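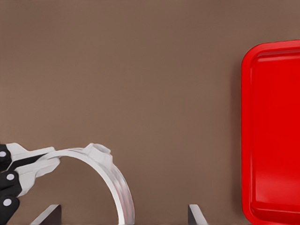 White ring and red tray.

LURANO COURT RESIDENTS' ASSOCIATION
Minutes of the regular meeting, March 2, 2026
Held in the ground floor lounge

Present: the chair, the secretary, the building manager, residents of the north and south wings, one resident of Mollska House who had come to the wrong building and stayed for the coffee.
Absent with apologies: the vice chair (flu), the parking officer (parking).

1. Call to order
The chair called the meeting to order at the posted time and then again once people had stopped moving chairs. There was a quorum. A resident asked how many a quorum was and was referred to the bylaws, which are in the locked cabinet.

2. Minutes of the last meeting
Approved with one correction. The previous minutes stated that the south wing was "unhappy" with the new recycling bins. The south wing asked that this be changed to "very unhappy." So changed.

3. The elevator
The manager reported that Navarrete Elevator has now visited the building three times for the noise between the second and third floors. On the first visit the noise did not occur. On the second visit the noise occurred, but the technician was on the phone. On the third visit the noise was heard by everyone present and was found to be within tolerance.

Residents asked whose tolerance. The manager will ask.

Navarrete has quoted $1649 to replace the door rollers, which may or may not have anything to do with it. There was a long discussion of whether the noise is a squeal or a groan. Several residents performed it. The chair ruled that the minutes would say "noise."

Moved and seconded to accept the quote, provided that Navarrete puts in writing what it will do if the noise is still there afterward. Carried, with two against. One of the two lives on the ground floor.

4. The entry system
The Filen intercom was switched on in January. Most units report that it rings. Fewer report that it opens the door. The top floor north reports that it opens the door for calls made to the top floor south, and the two households have come to an arrangement about this.

The manager explained that each handset has to be paired again after a power cut, using the instruction booklet. The booklet covers a different model. A resident who had paired hers successfully was asked to describe the steps and said she had held down everything at once. The manager will call Filen and request the correct booklet, in English if they have it.

Until then, deliveries should use the side door. The side door sticks. See item 6 of the previous minutes, and item 4 of the ones before that.

5. Storage lockers
The manager has finished the locker survey that was promised last spring. The building has 168 lockers, of which 95 are assigned to a unit on paper. The rest are in use anyway. Locks have been put on them by persons who did not wish to make themselves known at this meeting, although the room went noticeably quiet.

A notice will go up giving everyone until the end of April to claim a locker in writing. After that, unclaimed locks will be cut. A resident asked if someone could claim a locker that they were already using without permission. The chair said yes, that was the idea, and could everyone please just write it down.

The locker that smells was raised. It has been raised before. It is one of the assigned ones, and the manager will write to the unit again in firmer language.

6. The courtyard
The planters along the east wall are to be replanted as soon as the ground allows. The gardening group wants herbs. The people whose windows face the planters want flowers. Somebody suggested lavender, and there was a brief silence while both sides looked for something wrong with it. Lavender was agreed.

The bench was not discussed, by prior agreement.

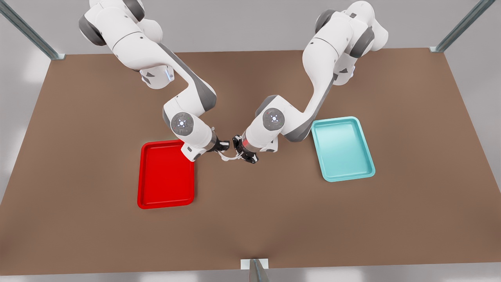

7. Laundry room
The sign-up sheet has been replaced because the old one had become a correspondence. The new sheet has space for a unit and a time slot and nothing else. Residents are asked not to write in the margins or on the wall beside the sheet.

The late slot was extended by an hour on a trial basis. The unit above the laundry room asked for it to be recorded that they had been against this in the fall, were against it now, and expected to be against it at the next meeting. So recorded.

8. Any other business
A resident asked for the hallway lights to be made less bright. Another resident asked for them to be made brighter. It is the same hallway. Carried over.

The visitor from Mollska House said that their elevator makes the noise too, and that they also use Navarrete. The manager took down the details with some interest.

Lost and found: one glove, one casserole lid, a key that fits nothing anyone has tried.

9. Next meeting
In April, on a date to be posted beside the mailboxes, at 2 p.m. Those who work during the day objected to the hour. Those who go to bed early supported it. The chair adjourned the meeting before a third view could be heard.

Action items
Manager: written guarantee from Navarrete; booklet from Filen; locker notice; letter about the smell; side door.
Secretary: find the cabinet key and make copies of the bylaws.
Gardening group: price of lavender.
All residents: lockers, in writing.

Minutes taken by the secretary. Corrections to the secretary's mail slot, please, and not through the intercom.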